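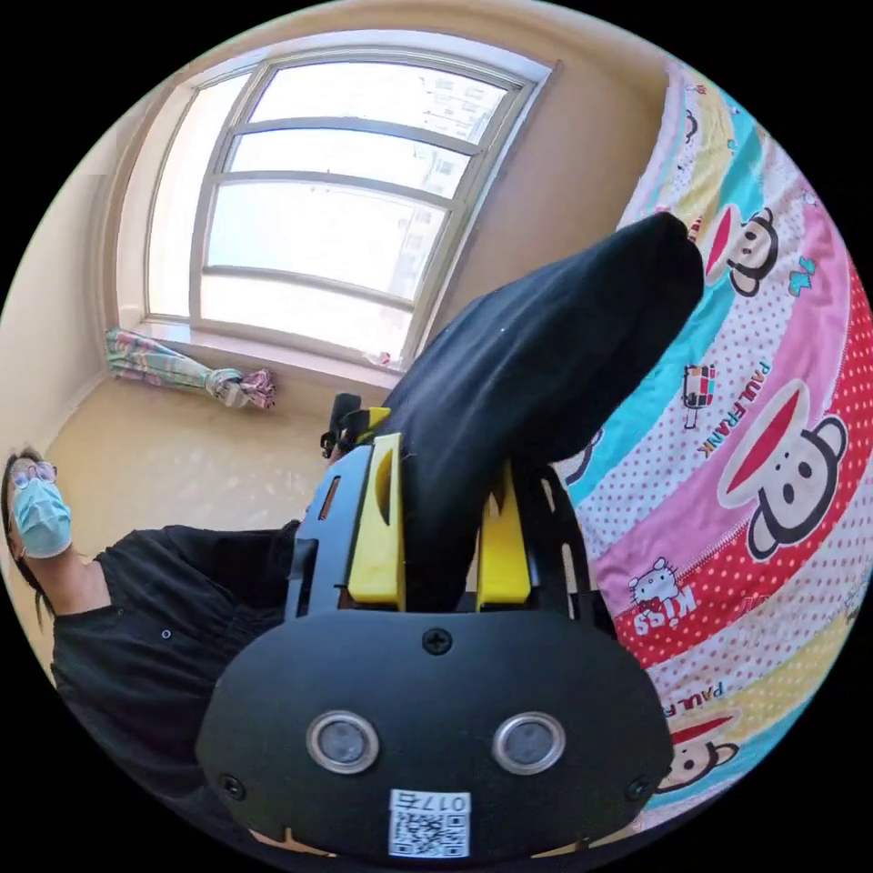
Folding, it seems, is the chore that everyone wants to hand over first. Ask at any family dinner what a home robot should do and you'll hear laundry before dishes, and dishes before floors (the floors are mostly spoken for). So how close are we?

Closer than I thought, and I say that as somebody who spent a very happy day in October at the Estunmont home lab watching machines wrestle with T-shirts. The arm from Ballow took a shirt out of a pile, shook it, lost a sleeve, found the sleeve again and laid down a perfectly decent fold. It took some 10 minutes. I wanted to applaud!

Cloth is hard for the same reason it's comfortable. A mug has one shape. A pair of black pants has as many shapes as there are ways to drop it on a bed, and dark fabric hides its own creases from a camera, so the machine has to guess where the waistband went. Two fingers, which is what most of these grippers have, can pinch a hem very nicely and then have no idea what the other leg is doing.

What's changed is the teaching. Teams used to write out every motion by hand. Now people do the chore themselves, gripper in hand, in real bedrooms with loud bedding and bright windows, and the software learns from the recordings. Msimang, a small outfit that works only on bedrooms, told me 50 good runs of one task will get a robot started. Getting it to cope with your bedroom takes a great deal more.

The shop floor is further along. At the Alell warehouse I saw 12 stations packing towels, all the same size, all arriving the same way up, and the arms hardly paused. Then a bathrobe came down the line with its belt trailing, and a worker had to walk over and sort it out.

I still fold my own shirts. I've timed myself since, though, and I'm slower than I believed, especially with fitted sheets, which none of the labs would even let me bring in.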